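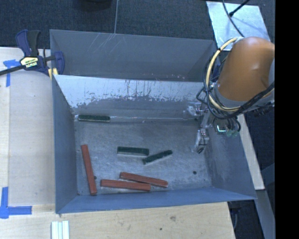 Why record the misses at all, one reader in Larkville wrote to us after the September issue, and would it not be faster to delete them? We get this question often, so we try to answer it properly.

30 October 2026
By the Dullitz newsletter desk

The bin picking work at Dullitz now has 3060 recorded attempts, and 700 of them are misses. We keep them all. A learning system that sees only good grasps has no way to know that a block close to the wall is harder than a block in the middle of the floor.

Each round uses six blocks, red-brown and dark green, in a metal bin. The arm tries a grasp, the result is saved, and the blocks are mixed again by hand. We do not arrange them nicely – if two blocks end up almost touching, they stay so.

The Alton group will receive the first set when the labels are checked. Until then, please send questions about the file format to the desk.

Last updated: 9:00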